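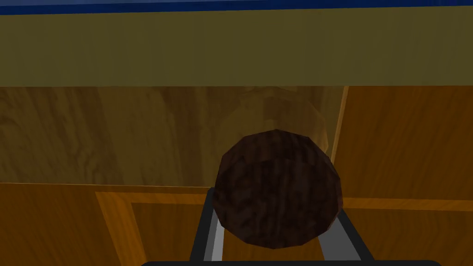 1st August: post holes, and more post holes

Up before six to beat the heat, and I still didn't beat it. The bottom paddock at Kirnport is finally getting its new fence and I am writing this with two Band-Aids on my left hand and a bag of frozen peas on my right knee, so forgive the handwriting when I come to type this up.

The line is 405 feet, from the culvert up to the old pear tree, and the plan (my plan, on the back of a feed receipt) calls for 53 posts. Évan looked at the receipt this morning and asked if I'd allowed for the gate. I had not allowed for the gate. So we stood there with coffee and moved two posts over on paper, and then moved one back again, and by then the sun was well up and the auger was still on the truck.

The first stretch went beautifully, I have to say! Soft ground, no roots, clean holes, and Edem had the string line so tight you could have played it. Then we hit the rocky bit by the culvert that my neighbor Naa warned me about back in April, and everything slowed to a crawl. She leaned on her own fence at lunchtime and watched me with the digging bar for a while, very politely. She went with steel posts on her side, driven in with a rented pounder, and hers are dead straight. I keep telling myself wood looks nicer. 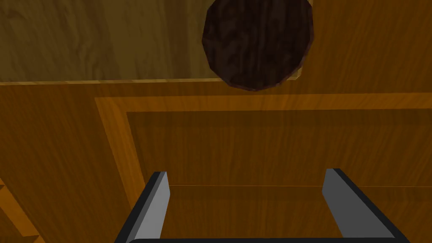
It does look nicer, though. The posts came from Halbridge and I was worried after the last delivery, when half of them were bowed like bananas, but this lot are good. A few have checks down the side. Edem says those don't matter as long as you turn them away from the staples, and he has built a lot more fence than I have.

The concrete argument happened after lunch. Évan wants concrete around everything. I want it on the corners and the gate posts and tamped gravel everywhere else, mostly because I'm the one who'll be digging them out when I'm seventy. We went back and forth over it and in the end did it my way, with Évan doing the corner brace himself so that at least one thing on the property would be done properly (his words). It's a lovely brace. Horizontal rail, diagonal wire, twitch stick, the works. I leaned my whole weight on it and it didn't budge.

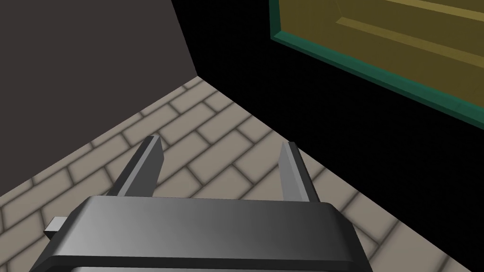

Picture: Shivam Jaiswal

Money, while I remember. The gate is $830 from the place in Clongate, hinges included, latch not included, and I was grumpy about the latch for most of the drive home. Fulvio thinks I should have made the gate myself and maybe he's right, but I made the last one, and the last one dragged on the ground from its first winter onward and had to be lifted with a hip every single time. I'm done lifting gates with my hip. The new one is a twelve-footer with a proper drop rod, and the hinge bolts go clean through the post with a washer on the back.

Still haven't decided on the wire. Woven field fence is the sensible choice for the goats, with a strand of barbless along the top so they don't stand on it and squash it down. I was tempted by the tighter mesh they showed me, the one with openings too small for a kid to get its head through, but it costs so much more and the goats will only find something else to get stuck in. Shivam says to do the tight stuff along the road side and the ordinary stuff everywhere else. 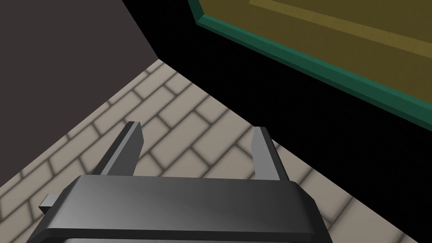 I might do exactly that. It would mean splicing at the corner, which I've never done, though Edem has the crimping tool and says it's easier than it looks. He says that about everything. He said it about the auger.

Dinner was eggs, standing up. The goats are in the top field yelling because they can see the grass in the bottom one and can't work out why they aren't on it yet. Another 4 days, I told them, if the rain holds off and my knee holds up.

Need to buy: staples (the long ones), a latch, another bag of gravel or six, gloves that fit. Ask Naa if I can borrow the wire stretcher. Return Évan's level before he notices the dent.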